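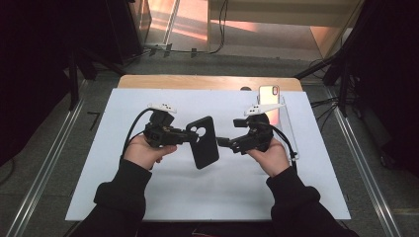
왼쪽 그리퍼는 케이스를 물고, 오른쪽은 턱을 벌린 채. 폰은 투명 아크릴 거치대 위에.

통합검색 검색어를 입력하세요 검색

휴대용 그리퍼 비교 타래 시작합니다! Wornier 짧은 턱 버전이랑 Derncombe 긴 턱 버전을 같은 작업으로 번갈아 써 봤고, 과제는 폰에 케이스 씌우기예요. 별것 아닌 것 같죠? 저도 그런 줄 알았어요 ㅋㅋ

왜 하필 폰 케이스냐고 물어보시는 분들이 계셔서. 컵 옮기기나 블록 쌓기는 웬만한 그리퍼면 다 되거든요. 근데 케이스는 휘어지고, 폰은 미끄럽고, 마지막에 모서리를 눌러 끼우는 힘이 필요해요. 한쪽 손만 잘해서는 안 되고 양손이 서로 버텨 줘야 하고요. 그리퍼 성격이 여기서 확 드러나요.

비교 규칙부터. 테이블 높이 고정, 흰 판 위치 고정, 거치대 위치 고정. 추적판은 두 그리퍼 모두 똑같은 흰색 각진 판을 위에 달았어요. 다른 건 턱하고 손잡이뿐이게 하려고 했는데, 트리거 유격까지는 못 맞췄습니다. 이건 뒤에서 다시 얘기할게요.

총 111회 시도했고 전부 기록했어요. 기록표 칸은 단순합니다. 어느 그리퍼였는지, 끝까지 끼웠는지, 놓쳤다면 어느 단계였는지, 추적이 끊겼는지. 메모 칸은 제가 흥분해서 쓴 글씨가 많아서 나중에 다시 읽느라 고생했어요.

첫인상 먼저! Wornier는 몸통이 네모나고 작아서 손에 쥐면 제 손이 조금 길어진 정도로 느껴져요. 트리거 쪽에 엄지를 올리고 나머지 손가락으로 아래를 감싸 쥐는데, 이 자세가 손목을 돌릴 때 정말 편합니다. 케이스를 살짝 기울여서 모서리부터 넣는 동작이 자연스럽게 나와요.

Derncombe는 턱이 길어서 깊숙이 물 수 있는 게 장점. 납작한 물건을 판에서 집어 올릴 때는 이쪽이 훨씬 시원시원해요. 바닥에 딱 붙어 있는 케이스도 턱 끝을 밀어 넣어서 쓱 들어 올립니다. 이건 진짜 감탄했어요.

그런데 긴 턱은 끝에서 힘이 새요. 케이스를 폰 모서리에 대고 누르면 턱이 미세하게 벌어지면서 케이스가 돌아갑니다. 손에 힘을 더 주면 이번에는 손목이 흔들리고요. 짧은 턱은 이 단계에서 단단하게 버텨 줘요. 손끝 바로 앞에 물건이 있는 느낌이랄까.

물론 짧은 턱도 공짜는 아니에요. 그리퍼 몸통이 물건에 너무 가까워서 폰 뒤쪽을 자꾸 가립니다. 제 눈에는 괜찮은데 카메라 입장에서는 중요한 순간마다 까만 상자가 앞을 막는 셈이에요. 각도를 바꿔도 어느 쪽 하나는 가려지더라고요.

Davoud Rezaei 님이 옆에서 보시더니 "오른손을 먼저 움직이지 말고 왼손이 케이스를 다 잡은 다음에 들어가 보라"고 하셨어요. 순서만 바꿨는데 두 그리퍼끼리 부딪히는 일이 확 줄었습니다. 저는 그동안 마음이 급해서 양손을 동시에 들이밀고 있었거든요 😅

그래서 동작 순서를 이렇게 정리했어요. 왼쪽으로 케이스를 물어 세운다 → 카메라 구멍 있는 쪽이 위로 오는지 확인한다 → 폰 가까이 가져간다 → 오른쪽으로 받쳐 준다 → 모서리부터 누른다. 이후 시도는 전부 이 순서로 통일했습니다.

카메라 구멍 방향 얘기가 나와서 말인데, 케이스를 거꾸로 물고 끝까지 밀어 넣다가 "왜 안 들어가지?" 한 적이 꽤 있어요. 그리퍼 잘못이 아니라 제 잘못이라서 그 시도들은 표에 따로 표시했어요. 빼지는 않았습니다. 사람이 조작하는 장치 비교니까 사람 실수도 데이터죠.

이제 턱 안쪽 얘기. 턱 패드는 Rahimi 패드로 갈아 끼워 가며 비교했어요. 기본 패드는 케이스처럼 부드러운 물건에는 괜찮은데 폰 유리 쪽을 건드리면 미끄러집니다. Rahimi 쪽은 살짝 말랑해서 모서리를 감싸 주는 맛이 있어요!

단점은 먼지. 말랑한 패드는 먼지를 금방 먹고, 먼지를 먹으면 갑자기 미끄러워져요. 세션 사이마다 닦아 줘야 합니다. 저는 보풀 없는 천에 물만 살짝 묻혀서 닦았고 그걸로 충분했어요. 세게 문지르면 패드 가장자리가 들뜨니까 살살.

추적 얘기로 넘어갈게요. 흰 추적판에는 작고 어두운 점이 몇 개 있는데, 손목을 안쪽으로 많이 꺾으면 이 점들이 카메라에서 사라져요. 특히 양손이 서로 마주 보고 가까워지는 순간에요. 하필 케이스를 끼우는 그 순간!

처음에는 카메라 문제인 줄 알고 삼각대를 옮기고 조이고 난리를 쳤는데, 범인은 제 손목이었습니다. 팔꿈치를 조금 벌리고 그리퍼를 수평에 가깝게 들면 점들이 계속 보여요. 자세가 어색해서 처음에는 어깨가 뻐근한데 금방 익숙해집니다.

소매도 중요해요. 팔뚝이 헐렁한 옷이면 손목 돌릴 때 옷자락이 추적판 아래로 들어와요. 몸에 붙는 검은 긴소매가 제일 무난했습니다. 반사도 덜하고요. 반짝이는 시계나 팔찌는 빼 두세요.

케이블!! 이건 따로 한 칸을 써야 해요. 두 그리퍼 모두 유선이라 선이 손 뒤로 빠지는데, 선이 어떻게 늘어지느냐에 따라 체감 무게가 달라집니다. 왼쪽은 위로 한 번 둥글게 넘겼다가 손 뒤로 내리고, 오른쪽은 손 옆을 따라 쭉 내리는 배치가 제일 덜 걸리적거렸어요.

양쪽을 똑같이 정리하면 예쁘긴 한데, 오른손을 크게 쓸 때 선이 판 위를 쓸고 지나가더라고요. 거치대를 한번 건드렸다가 폰이 기우뚱해서 심장이 철렁했습니다. 대칭은 포기하세요. 편한 게 최고예요.

컨트롤러는 Drorkside 보드를 썼어요. 트리거 값을 읽어서 턱이 얼마나 벌어졌는지 기록해 주는 녀석인데, 설정 화면이 단순해서 마음에 쏙 들어요. 영점 맞추기도 버튼을 누른 채로 턱을 끝까지 열었다 닫으면 끝.

다만 트리거 유격은 좀 아쉬워요. Wornier는 누르기 시작하자마자 턱이 움직이는데 Derncombe는 처음에 헛도는 구간이 있어요. 익숙해지면 미리 당겨 놓고 쓰게 되긴 하지만, 두 개를 번갈아 쓰면 매번 헷갈립니다. 아까 규칙에서 못 맞췄다고 한 게 바로 이거예요.

그래서 중간부터는 그리퍼를 매번 바꾸지 않고 한 종류를 연달아 쓴 다음 교체했어요. 교체하고 나서 연습 시도를 몇 번 하고 본 시도에 들어갔고요. 이렇게 하니까 놓치는 횟수가 눈에 띄게 줄었습니다. 처음부터 이럴걸.

Derncombe로 연달아 하다가 27분째에 엄지가 저려서 멈춘 적이 있어요. 턱이 길다 보니 앞이 무겁고, 그걸 엄지로 버티게 되거든요. Wornier로는 같은 시간 동안 손이 훨씬 편했어요. 손이 작은 분들은 이 차이를 더 크게 느끼실 것 같아요.

Ebony Katene 님도 써 보셨는데 의견이 저랑 갈렸어요! 긴 턱이 훨씬 좋다고 하시더라고요. 물건을 집을 때 손이 물건에서 떨어져 있으니까 시야가 트여서 판단이 빠르다고요. 옆에서 보니 정말 집는 동작은 저보다 깔끔하셨어요.

대신 누르는 단계에서는 Ebony 님도 똑같이 케이스가 돌아갔어요. 그러니까 이건 제 손버릇 탓만은 아닌 것 같습니다. 집기는 긴 턱, 끼우기는 짧은 턱. 둘의 의견이 여기서는 딱 맞았어요.

그래서 왼손에 긴 턱, 오른손에 짧은 턱을 섞어 들어 봤어요. 이론상 완벽! 결과는… 무게가 달라서 몸이 한쪽으로 돌아가고, 트리거 유격이 달라서 두뇌 회로가 꼬입니다 ㅋㅋㅋ 연습을 많이 하면 될지도 모르겠는데 일단은 보류.

거치대 질문도 많았죠. 투명 아크릴 거치대를 쓰면 폰이 서 있어서 케이스를 정면에서 가져갈 수 있어요. 눕혀 놓고 하면 집는 것보다 뒤집는 게 일이에요. 대신 투명해서 영상에서 윤곽이 잘 안 보입니다. 깊이 카메라를 같이 쓰실 분은 미리 시험해 보세요.

폰 뒷면이 반짝이는 로즈골드라 빛 반사도 은근히 있었어요. 조명 위치에 따라 모서리가 하얗게 날아가기도 하고요. 무광 폰으로 바꾸면 쉬워지겠지만, 그러면 비교가 너무 착해지니까 그대로 갔습니다. 현실의 폰은 반짝이잖아요.

테이블 위 흰 판은 강력 추천! 검은 그리퍼랑 검은 케이스가 나무 상판 위에 있을 때보다 윤곽이 훨씬 잘 살아요. 판이 넓을수록 좋습니다. 작은 판을 쓰면 손이 조금만 벗어나도 배경이 확 바뀌어서 나중에 영상 맞출 때 귀찮아져요.

댓글에서 "그냥 로봇 팔 두 대로 원격조종하면 되지 않나요?" 하셨는데, 저도 팔 좋아해요! 그런데 손에 들고 하는 쪽은 준비가 빠르고, 힘이 어디서 걸리는지 손으로 바로 느껴져요. 모서리가 딱 들어가는 순간의 감촉이 트리거를 타고 올라올 때의 그 쾌감…

팔에 달았을 때는 얘기가 또 달라질 거예요. 사람은 손목으로 슬쩍 보정하는 걸 팔은 경로로 풀어야 하니까요. 짧은 턱이 팔에서도 유리할지는 저도 아직 모릅니다. 이건 다음 타래에서!

다음 계획: 같은 턱에 패드만 2종류로 나눠서 약 2000번 여닫은 뒤에 미끄러짐이 어떻게 변하는지 볼 거예요. 여닫기는 Drorkside 보드에 반복 모드가 있어서 그걸로 돌리면 되고, 확인은 또 케이스 끼우기로 합니다.

지난 2월에 올린 카메라 비교 타래를 기억하시는 분들, 그때 쓰던 화각 설정은 잊어 주세요. 양손 작업에는 너무 좁았어요. 지금은 양쪽 손목이랑 판 전체가 한 번에 들어오게 넓게 잡고 있고, 손이 가까이 올 때의 왜곡은 보정으로 처리합니다.

지금 하나만 사야 한다면? 저는 끼우고 누르는 작업이 많아서 Wornier 짧은 턱이에요. 얇은 걸 집어서 옮기는 일이 대부분이면 Derncombe를 먼저 잡아 보시고요. 가능하면 꼭 직접 쥐어 보고 고르세요. 손에 맞는지는 사양표에 안 나와요!

혹시 다른 패드 써 보신 분 계시면 댓글로 알려 주세요. 특히 먼지 덜 타는 거요! 재료 이름만 적어 주셔도 제가 찾아볼게요.

최종 업데이트: 2025년 9월 9일 화요일

문의하기 | 저작권 안내 | 맨 위로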